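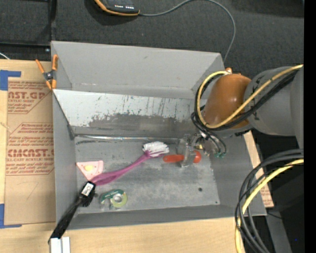 2 min read

Questions I get about secondhand shopping

I've been buying used stuff in and around Clorbridge for years, and the same questions keep landing in my inbox. So I finally typed up my answers!

Do scratches put you off?
Nope. Scraped paint on metal is fine by me, and I'll often leave it alone. What I walk away from is rust that flakes when I press it, or a bad smell.

When should I get to the flea market?
Depends what you're after. Dealers at the Lorkum one are up by 6 am with flashlights, and they take the good lamps. I roll in later (coffee first) and do better on prices, especially near packing-up time.

How do you haggle without feeling rude?
I ask "would you take a bit less for both?" and then I stop talking. That last part took me ages to learn. Veerle Cuypers, who I usually go with, just holds out the cash and smiles – works every time for her.

What's the most you've ever paid?
$120 for a dresser in Zirkbridge, and I still love it. One drawer sticks. I rub a candle stub on the runners every May and it behaves until winter.

Will you sell me your blue armchair?
Still no, sorry! But I do keep a list of people who've asked, and you're welcome to be on it.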